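Spielzimmer im November: Bestand, Zonen, Ablauf

Das Zimmer hinter dem gefliesten Durchgang ist seit dem Sommer Spielzimmer, Essplatz und Wäscheablage zugleich. Dass diese Dreifachnutzung Probleme macht, war absehbar. Ich habe das Aufräumen deshalb im November als Verfahren aufgeschrieben, mit fester Reihenfolge und festen Ablageorten. Was folgt, ist der Stand nach der dritten Überarbeitung.

Ausgangslage: Alles, was tagsüber benutzt wird, landet auf dem Boden. Der Boden ist hell, Kleinteile sind darauf gut zu erkennen, das ist ein Vorteil. Der Nachteil liegt in der Mischung. Bücher, Plastikspielzeug und Kleidung verteilen sich über dieselbe Fläche, und der Hochstuhl mit seinen ausgestellten Beinen steht dazwischen. Wer mit dem Besen oder Staubsauger anfängt, fährt zuerst gegen ein Stuhlbein und dann über ein Buch.
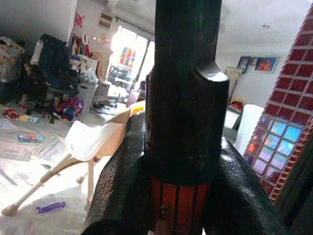 Die erste Fassung des Ablaufs ging nach Orten vor: links anfangen, rechts aufhören. Das war langsam, weil man mit jedem Gegenstand einzeln zu seinem Ablageort läuft. Die zweite Fassung ging nach Größe und scheiterte an den Textilien, die je nach Zustand groß oder klein sind. Die aktuelle Fassung geht nach Material.

Schritt 1: Textilien. Kleidung, Decken, Stofftiere, Tücher. Alles Weiche kommt zuerst vom Boden, weil darunter regelmäßig harte Teile liegen. Kleidung geht in die Wäsche, ohne Prüfung auf Sauberkeit. Tsehay Chala hält das für Wasserverschwendung und hat vermutlich recht, aber die Prüfung kostet mehr Zeit als der ganze übrige Schritt.

Schritt 2: Papier. Bücher werden geschlossen und mit dem Rücken nach vorn ins untere Fach gestellt. Lose Seiten kommen in eine Mappe, die einmal im Monat durchgesehen wird. Pappbücher vertragen das Fach besser als dünne Hefte, die knicken an der Vorderkante um.

Schritt 3: Kunststoff. Der größte Posten. Sortiert wird nicht nach Spielen, nur nach Handgröße: was in eine Kinderhand passt, kommt in die flache Kiste, der Rest in die tiefe. Die Kisten sind von Walto, die tiefe fasst laut Aufdruck bis zu 11 Liter. In der Praxis passt der Deckel schon vorher nicht mehr.

Schritt 4: Möbel. Der Hochstuhl wird an die Wand geschoben, danach wird gekehrt. Das Tablett wird vorher abgewischt, sonst fallen die Krümel auf den gekehrten Boden. Diese Reihenfolge stand in der ersten Fassung falsch herum.

Zum Durchgang. Der Rahmen ist schmal, und was man trägt, stößt leicht an die Kante mit den kleinen dunkelroten Fliesen. Die Fugen sind hell und zeigen jeden Kontakt. Ich habe sie im Frühjahr mit Fugenfarbe von Pimulus nachgezogen, Farbnummer 3303, zwei Aufträge im Abstand von einer Nacht. An der Außenkante wäre ein dritter sinnvoll gewesen. Die Brüstung auf der anderen Seite hat oben dieselben Fliesen, der Putz darunter ist beige und ungestrichen geblieben.

Getragen wird in beiden Richtungen. Tücher und Beutel gehen möglichst gemeinsam durch die Tür, lange Teile wie Stäbe senkrecht, sonst verkanten sie sich.

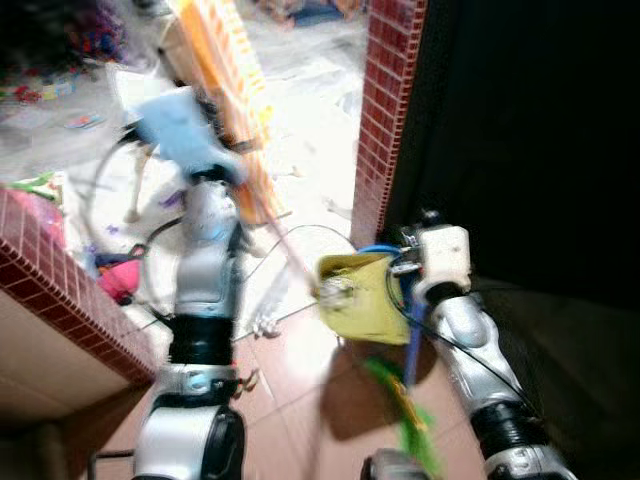

Der Bodenwechsel hinter der Tür verdient einen eigenen Absatz. Vorn liegen rotbraune Keramikfliesen, im Zimmer ist der Boden weiß bis hellgrau. Auf den Fliesen wird feucht gewischt, im Zimmer zunächst nur trocken. Zwei Eimer habe ich probiert und wieder aufgegeben. Derzeit nehme ich einen Eimer und zwei Bezüge, der graue bleibt im Zimmer. Als Reiniger dient ein Neutralkonzentrat von Kassa in der Flasche zu 700 ml, auf den Fliesen etwas stärker dosiert als auf dem hellen Boden.

Offen ist die Frage der Hakenleiste. Henryk Domański hat mir eine angeboten, 700 mm lang, Stahl, aus einer aufgelösten Werkstatt. Sie würde die Beutel aufnehmen, die jetzt an der Klinke hängen. Dagegen spricht die Wand: Der Putz an der Brüstung trägt vermutlich keine normalen Dübel, und in die Fliesen bohre ich nicht. Eine geklebte Variante habe ich in der Küche im Einsatz, sie hält dort leichte Lasten, für volle Beutel würde ich sie nicht nehmen.

Die Mappe mit den losen Seiten ist übrigens voll. Die Durchsicht steht noch aus.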